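Visit notes, Drodomholm handling lab, May

The visit was arranged to look at one fault. Drodomholm runs a bench cell that picks up flat zipper pouches and passes them to a filling station built by Pralix. In the spring the cell began reporting good grips on pouches it was not holding. The arm completed its transfer, the filler opened its valve, and product went onto the floor guard. No one was hurt. The line stood still for 38 minutes the first time and longer the second.

Asanka Marikar took us through the log before we went to the bench. The gripper decides that it is holding something from two values, motor current and finger position. A single layer of film changes the position reading very little, so the decision rests almost entirely on current. Over the winter the finger pads had been changed for a stiffer type from Hundex. Closing on nothing at all now drew enough current to pass the threshold.

## At the bench

The wrist camera was supposed to catch what the current reading missed. Its software looks for an edge with strong contrast near the fingertips. Frosted and clear materials are poor subjects for that method, and close to the work the edge it locks onto may belong to something other than the pouch. A glass edge with a green line in it scores very well. 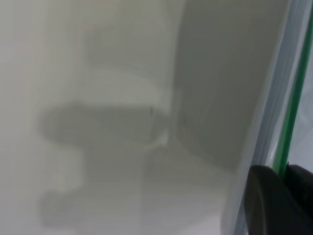
Benedito Rocha objected that the camera was being blamed for a decision made elsewhere. In his view the check had been written as an "or" when it should have been an "and": either signal could confirm a grip, so the weaker one always won. Marikar agreed about the logic and disagreed about the camera. She wants both changed.

The test they run now is simple. A flat, empty pouch with a green zipper is laid on a white table at an angle to the arm. The jaws take it by one corner, at the end of the zipper strip, with the lower finger under the film and the upper one on top. The arm then lifts and pauses for 5 seconds, and current is sampled again during the pause. A false grip shows the same value before and after the lift. A real one drops slightly as the film settles between the pads.

In a run of 90 lifts with the old check, 10 were logged as successful with nothing in the jaws. The same run had not yet been repeated with the new check when we visited.

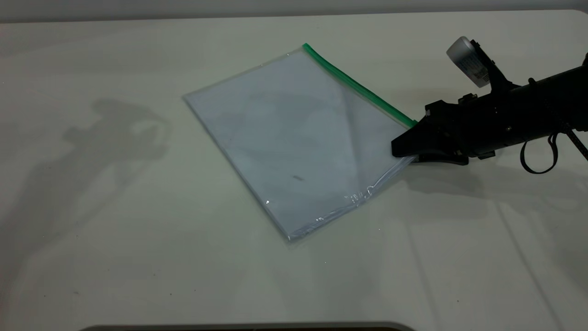 ## Open points

- The filler still accepts the grip signal without any confirmation of its own. Pralix has been asked for a pouch-present sensor at the valve.
- The pad change was never entered in the maintenance record. Dewan, which services the arm, now requires a threshold check after any work on the fingers.
- The guard contained the spill both times, but its drain sits under the operator's walkway. It is to be moved before the line returns to two shifts.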